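Sterkemari Grip Log: a data card

Version 2, kept by Sobia Mengal and Lorraine Blackburn
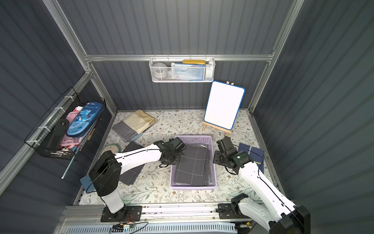

The Grip Log is a set of notes on catch wrestling rounds, written down by the people who wrestled them. It has 2000 entries so far, and we love every scruffy one of them! Each entry covers a single exchange: who had which grip, what they tried next, and how the exchange ended.

What's in it

rounds.csv has one row per exchange
grips.txt is our word list (Lorraine wrote most of it, and argued for every line)
notes/ holds the longer write-ups from the Thursday class at Horrocks

Grip names follow the Muketti style sheet, with our own additions marked by a star. Weights are in pounds. Wrestlers appear by code only, so please don't try to work out who they are.

Known gaps

Leg rides are thin, and the heavier weights have only 80 entries between them. Older rows use "front lock" for two different holds, and Sobia is still sorting those out.

Use it for coaching, for study, for settling a friendly argument after practice. If you spot a mistake, send us the row number and we'll fix it in the next version.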